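March 11, 2020

Desk day. I had put it down for last week, but the Gresthorpe drawings overran and the desk stayed as it was. Started after the nine o'clock call and worked in the order I had written out last night: surface, power, screen, books, then the rest of the room if time allowed.

Surface first

Took the loose papers off and sorted them on the floor. Frandsen invoices in one pile, Lidley test sheets in the other, and a thin remainder that belonged to neither and went into the recycling. One of the invoices was for 69 pounds and had been paid in May, so I wrote the date on it and filed it.

Then the wipe-down. The bottle with the pale blue label does well enough on a white top if sprayed on the cloth and left off the desk itself. The old coffee ring near the back needed two passes and is still faintly there in low light. I have stopped minding it. 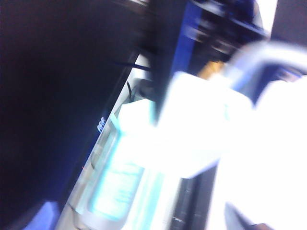

Power

The strip with the wood-grain top stays. I considered the metal one from the cupboard, but its lead is shorter and would have to cross the chair's path. Ran through what is plugged in and what it feeds. The charger sits at the far end, where its bulk blocks the fewest sockets, and its cable is much too long for the job. I tried coiling it, which made it stand up and lean, so it is back to hanging as it likes.

The load is nothing to worry about. The monitor, the charger and the lamp together come to well under the 900 watts I allow myself on one strip. That limit is my own and very cautious. I wrote it on a sticker years ago at Trurnutent and have carried it from desk to desk.

The VGA adapter I left out. It is needed for the Lidley machine, and each time I put it in a drawer I spend part of a morning looking for it. 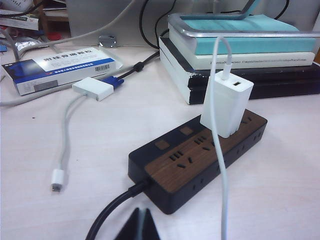
Strip, charger and the VGA adapter, far end of the desk.

Screen height

Measured again from the desk top to the upper edge of the screen and found it 2 cm lower than the figure in my notebook. Either the books have compressed, which I doubt, or I measured to a different point last time. I have now recorded which edge I mean.

Assunta Cattaneo came by while I had the tape out and asked why I do not buy a proper riser. I told her a riser comes in one height and books come in many. She said some risers adjust. I looked one up after she had gone. It adjusts in steps, and none of the steps was the one I want.

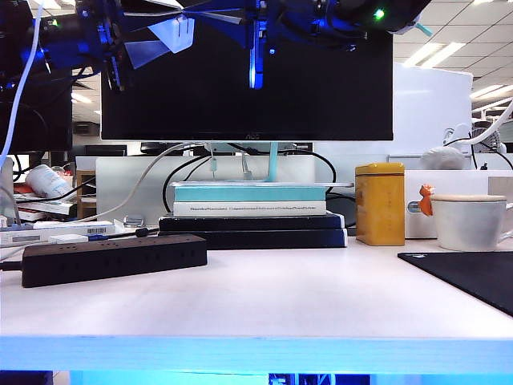
Neck has been better this fortnight, for the record. No stiffness in the mornings and only a little after long drawing sessions, mostly on the right. I put it down to the screen and to getting up every hour, though I changed both together and cannot separate them. The four books under the monitor base therefore stay where they are, widest at the bottom. If I want one of the two dark ones for reference I shall have to borrow Assunta's copy -- she has offered. The tin can stay beside them, and so can the fox on its box, although it overhangs the mug and I expect to fish it out of my tea sooner or later. The lid on the mug is some protection.

The mouse pad went back at an angle. I set it square to the edge first, worked for ten minutes, and found I had turned it again without thinking.

The rest of the room

Less done here. The notes on the white board go back to last year in places, and I took down only those that were mine. The others can be dealt with by whoever wrote them. The fan still has its winter dust and will want its grille off before it is used.
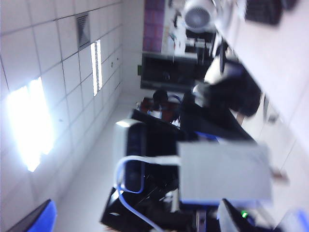

I also read the meter on the way out to lunch, as I had promised to, and wrote 196 on the sheet. The previous reading was in pencil and smudged, so the difference will have to wait for next time.

Afternoon went on the Gresthorpe revisions. Two sheets reissued, one held back over a dimension that does not agree with the survey. Sent the query at four -- no answer by the time I left.

To do: cable ties, the short kind. A replacement cloth. Ask Frandsen for the missing delivery note. Fan grille, when it gets warmer.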